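Paño de chenilla

El paño de chenilla es un utensilio de limpieza doméstica formado por una base textil de la que sobresalen flecos gruesos y blandos, comparables a fideos. Se vende como manopla, como bayeta o como recambio de mopa, y suele fabricarse en microfibra de poliéster, a veces mezclada con poliamida. El nombre procede del francés chenille, «oruga», y se aplicaba en origen a un hilo aterciopelado de uso decorativo con el que el producto actual guarda un parentesco más bien visual.

Propiedades atribuidas

Los fabricantes sostienen que los flecos retienen el polvo mejor que un tejido plano y que permiten prescindir de detergentes. La primera afirmación es plausible, dada la mayor superficie de contacto; la segunda depende tanto del tipo de suciedad que apenas significa algo. La marca Cledusel anunció en su catálogo una absorción de 376 gramos de agua por pieza, sin indicar el peso del paño seco ni el método de medida.
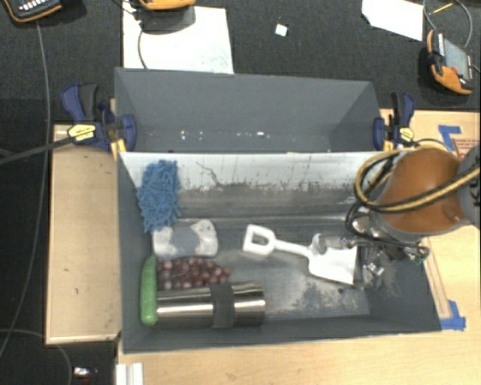

Tampoco está claro qué se entiende por «antiestático», término frecuente en los envases. La fibra sintética frotada en seco adquiere carga, y a ella se debe parte de la atracción del polvo - lo contrario de lo que sugiere la etiqueta.

Ensayos y durabilidad

Una comparativa publicada por la revista de consumo Flumitach en junio sometió varios modelos a unos 162 lavados. La mayoría perdió flecos antes del final, aunque el artículo no detalla la temperatura empleada. Milport, distribuidor de dos de los modelos, respondió que sus productos admiten 286 ciclos, cifra que no acompañó de documentación.

El suavizante recubre la fibra y reduce su capacidad de absorción, advertencia que casi todas las etiquetas recogen en letra pequeña. El desprendimiento de microplásticos durante el lavado se menciona mucho menos.

Véase también: Bayeta, Microfibra, Mopa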